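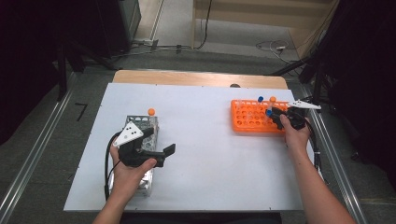
# Donodport student project: two-hand tube rack tasks

This repository contains the recordings and small scripts of our student project at the Donodport robotics club. The club works with handheld grippers, one for each hand. A person does the task with the grippers, the movement is tracked, and later we try to train a policy for the two arms in the lab.

Maintainer: Horácio Brandão. Last change of this file: 12/25/20.

## What is inside

- 2232 episodes in total, with 200 of them kept apart for testing
- video from the head camera
- position of the left and the right gripper, and opening of the fingers
- a short text label for each episode

The episodes were recorded by 8 students. Names are replaced with a letter in the files, and the key is not published.

## Tasks

`tristano` is the test tube task. It uses the orange rack and clear tubes with blue caps. The student takes a tube with one gripper and places it in the hole which is written in the label.

`pondetti` is the ball task. It uses small orange balls, and the ball has to be moved between the wire basket and the rack. It is more difficult than we expected in May, when the tasks were chosen. Almost 200 recordings of this task were deleted before the first release because the tracking was lost for too long.

## Folders

```
data/
 tristano/
 pondetti/
test/
scripts/
 check_episode.py
 cut_video.py
```

Please run `check_episode.py` before you use a new download. It reports missing video parts and tracking gaps longer than 2 seconds.

## Setup notes for club members

1. Put the white board on the wooden table and check that it does not move.
2. Turn the marker plates so that the dots can be seen by the camera.
3. Keep the gripper cables at your own side of the table.
4. Start the recording with both grippers open.
5. Write the label immediately after the episode, not at the end of the day.

## Known problems

- When the hands cross, left and right can be exchanged in the position files. We corrected the cases that we found.
- The finger opening has a small delay compared with the video.
- Some labels contain spelling mistakes. We did not change them, so the labels match our first report.

## Use

You may use the data for study and for class work. If you show results in a competition, please mention the club. The baseline from the Rojanasak team is in a separate repository and has its own license.

Questions and corrections are welcome in the issues page. Please write the episode number.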